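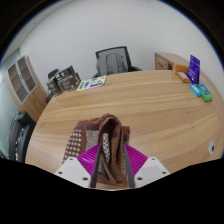
The brown cloth between the fingers, at the office in Brokstead.

Senyo Aryee had given the planner a name, Bodin, after the street where he lived as a student. He did not tell this to his colleagues at Fluvley. On the screen it was only a process with a number, and when it failed it wrote one line in red and stopped.

The line was always the same. No valid grasp.

"It sees the cloth," Senyo said to the empty chat window, where his manager would read it in the morning. "It sees it very well. It does not believe that the cloth has a corner."

He deleted the last sentence and wrote that the corner score was under the limit in 27 of the demonstrations. Then he put the sentence back, under the number, in brackets.

The cloth had come from his aunt. She had sent it in May, folded in a plastic bag, with a note that a man who lives alone must have something nice on his table. He took it to the office for one afternoon and it stayed there for the whole winter. The towels from the supplier were all white, and the model had learned white towels until it was perfect with them and with nothing else. It needed pattern. It needed dots that could be mistaken for holes, and stripes that could be mistaken for edges.

He opened the recording again and moved the slider slowly. Over the dots, the depth map was calm. At the fold it broke into small islands, and Bodin, who was a polite program, refused to choose between them.
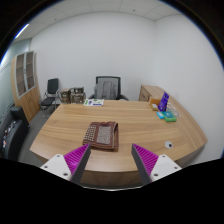

His aunt could fold it without looking. When he was a boy he watched her do it while she argued on the telephone, and her hands found the edges alone. He had asked her once how she knew where the corner was. She said, "I don't know where it is. I pull, and it comes."

Senyo stopped the slider.

He read the cost function from the top. For each grasp, the planner asked for a corner first and a motion second. If there was no corner, there was no motion. He had written this himself, in his first week, and had been proud of how clean it was.

He made a new branch and called it sukden, because the machine suggested a random word and he was too tired to refuse. In it he let the planner choose any edge with a score above 30, make a small pull, and look again. The code was ugly. It had a loop inside a loop, and he left a comment to say sorry for that.

He started the replay test. The fan of the computer became loud. He thought of calling his aunt, but it was already late there, and she would ask first if he had eaten.

The terminal wrote its first line, and it was not red. Grasp proposed, edge, low confidence. Pull, then look.

"Yes," said Senyo. "Like this."

He took his coat from the hook and sat down again with it on his knees, to wait for the second line.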